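FOR IMMEDIATE RELEASE
18 October 2025

Lirton Releases Taluvlow 2, a Perception and Planning Toolkit for Manipulation Learned from Handheld Demonstrations

Lirton today announced the general release of Taluvlow 2, the second major version of its software toolkit for turning handheld gripper recordings into manipulation policies that run on a robot arm. The release brings a rewritten perception module, a new grasp planner and a set of review tools for the people who prepare and check demonstration data. It is available to all current license holders as of today.

Taluvlow was first offered to a limited number of partners in April. In that version, recordings had to be trimmed and labeled by hand before training could begin, and partners reported that this step took up more staff time than any other. Taluvlow 2 proposes segment boundaries from the movement of the gripper fingers and presents them to a reviewer, who may accept, shift or reject each one. Rejected segments are kept in the project with the reviewer's note attached.

The perception module has been retrained with close attention to ordinary rooms. Earlier work at Lirton relied on plain bench tops under fixed lighting, and policies trained that way often lost track of small objects when moved to a patterned surface. The new training set includes tables laid with checked cloths, with kettles, bags and cartons left standing behind the work area. Much of it concerns small produce: green tomatoes, short chunks of cucumber and yellow pieces of irregular shape that lie close together or overlap, with a shallow box lid on the table beside them. Items of this kind are difficult to separate in a single view, and the module now returns a confidence value for each outline it draws, so that the planner can ask for a second viewpoint before it commits to a grasp.

"Our partners asked us for software that copes with a table as they find it," said Philomena Ó Gríofa, Director of Software at Lirton. "A cucumber that is partly hidden by a tomato is a modest problem for a person and a serious one for a planner. We have put most of this year's effort into that gap, and we have tried to make it plain to the operator when the system is unsure."

The grasp planner, released under the name Metgate, may be used within Taluvlow or called as a separate service. Metgate takes the object outlines, the finger opening and the limits of the target arm, and returns a ranked list of approaches. On Lirton's reference workstation it produces a full plan in under 300 milliseconds, and the controller accepts updated targets at 100 hertz while the arm is in motion. Each plan is stored with the settings that produced it and can be replayed later without hardware.

Lirton evaluated the release on an internal test suite of 1325 recorded demonstrations. Of these, 509 contain at least one object that is partly covered by another, and results for that group are listed separately in the release notes. The notes also set out known limits. Transparent packaging is not reliably outlined, and crumpled plastic bags are still sometimes treated as two objects. Stalks and other upright pieces with fibrous ends may be assigned a grasp height that is too close to the cut. A correction for the last of these is planned for the first maintenance update.

Integration testing was carried out with Huttunen, a systems integrator that has used Taluvlow since the partner version. Huttunen's engineers contributed the calibration assistant, which checks the alignment between the gripper camera and the finger pads before each recording session and stops the session if the two have drifted apart.

Projects created in the first version can be opened in Taluvlow 2 and are converted on first use. The original files are left unchanged. Lirton advises license holders to run the conversion on a copy of the project and to repeat calibration before adding new recordings. Support for the first version will continue through April. 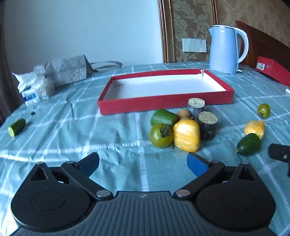

Lirton | Perception and Planning Software Group

Lirton develops control, perception and planning software for robotic manipulation. Release notes, the Metgate interface reference and the conversion guide are available to license holders through the customer portal. Media inquiries and requests for an evaluation license should be directed to the Lirton press office.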